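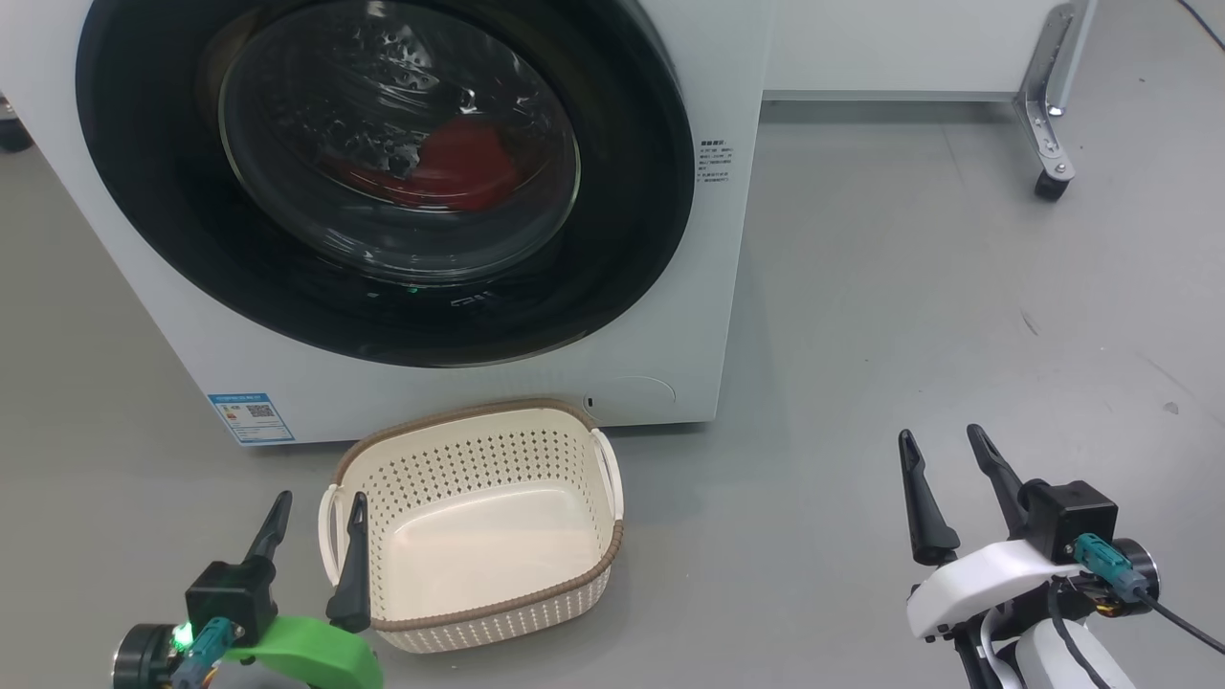
Vanden said the well was blessed and I should quit making that face.

I told him it was my regular face. We were standing in line at the Sirnard spring with 20 people ahead of us, each holding a jug, and a sign on the fence said the water had cured 659 pilgrims. I asked the girl at the gate who kept the tally.

"It's on the sign," she said.

"Before it was on the sign."

She sold me a jug.

My aunt had sent me. She had a bad hip and a pamphlet, and she'd paid for the bus. Vanden had come for his ears, or so I understood, though he heard every word I muttered from the parking lot on. He told me a man from Rirnura had walked in on crutches and walked out carrying them. I asked if he had met this man. He had met the man's cousin.

The water came out of a green hose. I followed the hose with my eyes, up over the rocks and behind the chapel, where it went into a wall. There was a faucet on the other side of that wall, I would have bet 100 dollars on it. Vanden wouldn't take the bet. He filled his jug and kissed the cap.

On the ride home mine leaked on my shoes. I stopped at a gas station outside town and topped it up in the men's room.

My aunt drank a glass that night, standing at the sink. She closed her eyes.

"Oh, that's the real thing," she said, and went up the stairs without holding the rail.

Posted Aug 19, 2018 by Elisa Gatti

Get new stories by email. Enter your address to subscribe.

Contact | © 2018 Elisa Gatti | Back to top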